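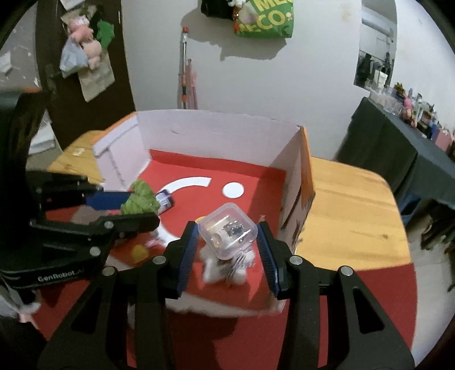

La petite boîte transparente et ses pièces de métal, avec le grand carton à fond rouge derrière.

Point d'étape — fonds Darnaron, atelier de tri et de rangement des petits objets
2025-10-08

Bonjour à toute l'équipe,

Je vous avais promis des nouvelles à la rentrée, les voilà avec un peu de retard (septembre a filé, je n'ai rien vu passer !). Je vous écris depuis l'atelier, le café à côté du clavier et des étiquettes collées sur les manches, donc pardon si je saute d'un sujet à l'autre.

Pour commencer par ce qui vous intéresse sans doute le plus : on a traité 977 objets depuis le début du projet. Par traité, j'entends sorti du lot d'origine, nettoyé, regardé de près, rangé dans un contenant et noté dans le cahier. Le fonds Wuyts nous était arrivé dans un désordre assez joyeux, de la quincaillerie mélangée à des jouets, des décorations de fête, des bouts de bijoux et des choses que je n'arrive toujours pas à nommer. Il reste 69 objets sans catégorie. J'en ai fait une page à part dans le cahier, avec un petit croquis en face de chacun, et je vous l'enverrai quand mes dessins seront un peu plus lisibles.

Côté contenants, je suis vraiment contente d'avoir pris des petites boîtes en plastique transparent. On voit tout de suite les pièces métalliques brillantes à travers le couvercle, et ça change la vie quand on cherche quelque chose en fin de journée ! Le seul défaut, ce sont les reflets : sous la lampe, il faut incliner la boîte pour bien distinguer ce qu'il y a dedans. Et puis il y a encore des mélanges. Dans celle que vous voyez en tête de page, une petite chose arrondie couleur ambre tient compagnie au métal. J'ai hésité à ouvrir une boîte rien que pour ce genre de pièces, et je crois que je vais le faire ce mois-ci.

Le grand carton, lui, sert de plateau de tri. L'idée du fond rouge vif vient de l'atelier de Jidport, qui travaille comme ça depuis longtemps, et je l'adopte sans réserve : les formes blanches ressortent très bien dessus, le rond comme les morceaux courbes, alors que sur la table claire je les perdais sans arrêt. Le carton commence quand même à fatiguer sur un côté. J'aimerais le remplacer avant l'hiver par un bac plus solide, avec des bords assez hauts pour que rien ne roule par terre (j'ai passé un temps fou à quatre pattes en septembre, je vous épargne les détails).

Pour l'argent, c'est simple. Les boîtes et la doublure nous ont coûté 47 euros chez Kunden, port compris. Les étiquettes étaient déjà là. Je n'ai pas touché à la ligne « mobilier », et je voulais justement vous demander si je pouvais en prendre une partie pour le bac — dites-moi si ça demande un courrier séparé ou si votre accord par mail suffit.

Ce qui avance moins bien, c'est le cahier. On a changé de façon de nommer les choses en cours de route, et du coup les premières pages parlent de « bricoles » là où les suivantes disent « petites pièces, métal » ou « petites pièces, divers ». Il faut tout reprendre depuis le début. J'ai compté cinq séances de relecture, à deux si possible, une personne qui lit et l'autre qui vérifie dans les boîtes. Ce n'est pas passionnant mais je préfère le faire avant de recopier quoi que ce soit dans le tableau que vous nous avez fourni.

Au fait, dans ce tableau, la colonne « matière » n'accepte qu'une seule réponse. Est-ce qu'on pourrait en avoir deux ? Beaucoup d'objets marient le plastique et le métal, et pour l'instant je mets la matière principale et je glisse l'autre dans les remarques, avec un peu de mauvaise conscience.

Pour les semaines qui viennent, je finis les formes blanches, je m'attaque à la page des objets sans catégorie et je lance la relecture. Si vous voulez passer voir les boîtes sur place, venez le matin, la lumière est bien meilleure et la table est encore à peu près praticable.

Merci encore pour votre confiance, et à très vite !

La responsable de l'atelier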